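Rulteo Bottle Rest, Table Series
Sold by Triststead Table Supply

Condiment and drink bottle holder for dining tables, kitchen counters and serving stations. Base plate with adjustable side cheeks. Accepts one bottle in either of two positions: cap down, for squeeze bottles, or on its side, for small screw-cap bottles. Supplied assembled.

Item group: Table accessories
Finish: Gray, powder coated
Base plate length: 180 mm
Base plate thickness: 2 mm
Maximum load: 300 g in the side position, full squeeze bottle up to 500 ml in the cap-down position
Cheek adjustment: By thumb screw, no tool required

Cap-down position

Intended for mayonnaise, ketchup, mustard and similar thick sauces in flexible plastic bottles. Storing the bottle on its cap keeps the contents at the outlet and reduces the squeezing needed for the last portion. The cheeks bear on the sides of the bottle and the cap stands in the recess of the base plate. Bottles with a flip-top cap must be fully closed before insertion. Tighten the thumb screw until the bottle stands without leaning, then stop. Further tightening deforms the wall and can force sauce past the closure.

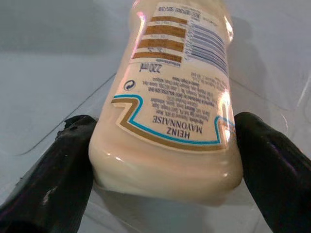

Heinz mayonnaise squeeze bottle, upside down.

The recess is sized for caps with a flat top. Domed and pointed nozzles do not seat and are not supported. Glass bottles should not be used cap down.

Side position

Intended for small plastic bottles with a screw cap: dressings, milk drinks, thin sauces. Turn the cheeks through 90 degrees and lock them. The bottle lies between them with the cap over the open end of the base plate, where it can be unscrewed without lifting the bottle out of the holder. Check that the cap is tight before laying the bottle down. Carbonated drinks should be kept upright and are outside the intended use.

Placement

Use on a flat, level surface. The four rubber feet grip smooth tabletops, glass and sealed stone. On tablecloths the feet have no effect and the holder may slide when a bottle is drawn out with one hand. Leave enough free table on the cap side for the hand.

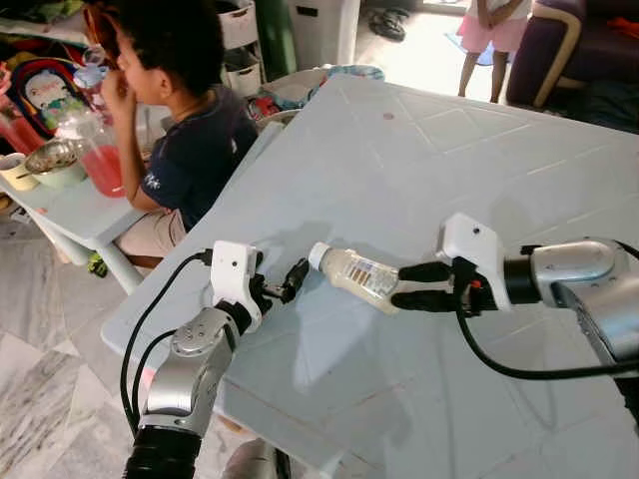 Can the holder be left on the table during a meal?
It can, provided the bottle is returned to it closed. Sauces that need refrigeration should go back in the refrigerator after the meal, and the holder fits on a standard shelf if you prefer to move both together.

Bottle compatibility

Compatibility is decided by the closure and the wall. The wall must be stiff enough to keep its shape under light side pressure, and the closure must be a threaded cap. A white screw cap with fine vertical ridges down its sides, as on the small bottle of milky, pinkish-beige liquid shown with this section, is the type to look for in the side position. Smooth caps also fit but are harder to turn with greasy fingers.

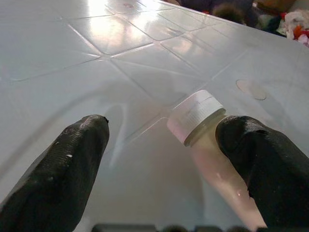 Cleaning is done by hand in warm water with dish soap. Remove the thumb screw and lift off both cheeks before washing, and dry the thread before refitting. Milky liquids leave a film when they dry, so after use with a bottle like the one lying here, wipe the cheeks the same day. The rubber feet pull off and can be washed separately. Do not use scouring pads on the coated surfaces.

Spare parts

Cheek pair, gray: part 21
Rubber feet, set of four: part 22
Thumb screw: part 23

Orders placed by noon on Friday ship the same day. Product questions: Zhuoran Luo, Table Accessories, Triststead.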